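Speaker notes - "Who Sits Where: seating plans and the art of the long dinner"
Talk for the Kosora Supper Club, 13th January
Kwame Antwi

Print this page | E-mail this to a friend

(Wait for the coffee cups to stop clinking. Say hi to Kwesi, he set all this up.)

OK so, good evening everybody, and thanks for letting me talk before dessert, which is brave of you. I've planned seating for large dinners for a long time now, and the question I get more than any other is how far apart to put the tables. People expect me to say something about divorced parents first! We'll get to them.

Start with the Hunis wedding. 67 guests, one long room, and a bride who wanted everybody at a single table. I said sure, let's try it. I drew it up, I was very proud of the drawing, and then my sister looked at it and asked how Grandpa was going to get to the bathroom. He'd have had to walk the whole length of the room behind people's chairs, during the toasts, with a cane. So we broke the table into pieces.

(Pause here. They laughed at this in September, but that was a younger crowd.)

What I learned from Hunis is that I'd been drawing tables when I should have been drawing the gaps. Now I do the gaps first. I take a marker and draw where the servers go, where the kids are going to run (they will run), and where somebody can stand with a drink and not get bumped. Whatever's left over is where tables can go. 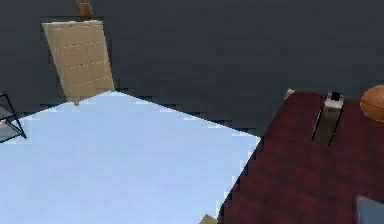 Then you fill in the people, and this is the part I love. My rule is one talker per table, and you put the talker facing the door. Talkers like to see who's coming in. Put them with their back to the door and they spend the whole meal twisting around, and the soup gets cold. Quiet people go next to somebody who asks questions - not next to another quiet person, however kind that seems on paper.

Couples. I split them up, across the table and one seat over. I know, I know. Half of you just looked at your husband. Try it once at home before you send me a letter.

(Show of hands: who's been seated next to their own spouse and talked about the gutters all night?)

Divorced parents, as promised. Same distance from the head table, different tables, and neither one looking straight at the other. Measure it if you have to. I've had a mother of the groom pace it off in heels.

Now the Agbeko anniversary, which I still have dreams about. The hall sent us the wrong room size and we found out at three in the afternoon. We were short by the width of a whole row. We ended up putting the gift table in the coat room and moving the cousins out to the porch, and the cousins had the best night of anybody. They still ask for the porch.

A word on round tables against long ones. Round is easier to plan and harder to talk across. Once you go over eight at a round table you've got two dinners going on, and the people in between get a sore neck. Long tables are louder but you always have three or four folks you can really hear. I go long whenever the room lets me.

(If running late, skip the place card section and go to questions.)

Place cards: write the name on both sides. That way the person across can read it too, and you've saved somebody from asking "I'm so sorry, remind me?" for the third time. Big letters. Grandma isn't going to dig out her glasses for you.

Last thing, leave yourself two spare seats, on different tables. Somebody brings a boyfriend. Somebody always brings a boyfriend.

Questions, and then pie.

E-mail this to a friend | Print this page

Comments

dottie_m: I was there! The thing about facing the door is my husband exactly. We switched his chair on Sunday dinner and he ate while it was hot.

Kwesi Kyei: Thanks again for doing this Kwame. For anyone asking, the pie was sour cherry and there isn't any left.

R. from the back table: Not sold on splitting up couples. We only get out twice a year and I'd like to sit with her.

linens4less: What about card tables for kids? We've got 35 coming and the grown-ups want quiet.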